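Bench log, slot cabinet repair
Feb 18, 2024

Cabinets from the Nostwood casino floor, second batch. The receiver has signed off on getting them running well enough to sell, no further. The operator still owes us for the first batch, invoice 3966, so parts for this one come out of the deposit only. Please don't order anything against the old account.

Cabinet 855

Came in with "bill validator fault" on the tag. Validator is fine on the test harness. Ran 19 notes through it, all accepted, all stacked. Fault came back as soon as it went into the cabinet, so I went through the loom and found the ground pin pushed back in the connector behind the cash box. Reseated it, put a new lock clip on. No fault after an hour of powered idle.

Still to do on this one: the door switch is sticky and the lower door sits a little proud at the hinge side. I can get it to latch by lifting it. Needs a shim or a new hinge, and I would try the shim first.

Touch panel drifts toward the right edge. Recalibrated twice. It holds until a power cycle and then it's off again, which points at the controller board not saving. I have a spare Vorolport controller from the scrap cabinet and will swap it in before spending more time on software. 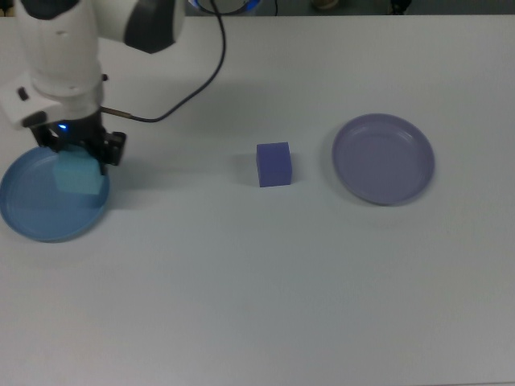 Button decks

Three decks stripped and cleaned. Same story on all of them: sugar drink down the side of the spin button, switch gummed up, lamp holder corroded. Isopropyl took care of two. The third had a cracked switch body, so it got a new one.

The Tannous replacement switches fit, but the travel is shorter than on the original and the click is louder. If one goes on a deck, change the matching cash-out switch as well so they feel the same. I didn't do this on the first deck and had to open it again.

Lamps: used the warm white ones. The cool white ones make the yellow caps look green.

Meters and paperwork

The receiver wants the hard meter readings written down before any board swap, with a second person initialing. Did this for 855. The soft meters don't agree with the hard meters on coin in. The difference is small and I have not tried to explain it, only recorded it on the sheet. Don't clear soft meters on any cabinet until we hear back in writing.

The logic seals from Nostwood were already broken on two cabinets when they came off the truck. Noted on the delivery sheet, seal numbers copied into the binder. We don't reseal. That's for the lab that does the inspection at the buyer's end.

Zarkatell management box

Powered it up for the first time since it was pulled. Boots, asks for a license, then drops to a read-only screen. Player tracking is dead without it, but the games run standalone if the link is unplugged and the host option is set to none. That has to be done in the operator menu with the key turned, then a full restart. A warm restart doesn't pick it up.

The buyer has their own system and won't want this box. It still holds player data, so it stays in the locked cage until the receiver says what happens to the drive.

Next

Controller swap on 855, then check calibration after three power cycles.
Shim for the lower door.
Order reel glass gasket, one roll – the open roll won't finish the batch.
Ask the receiver about the pickup date. The lease on the storage unit ends in June and I'd like the finished cabinets out well before then.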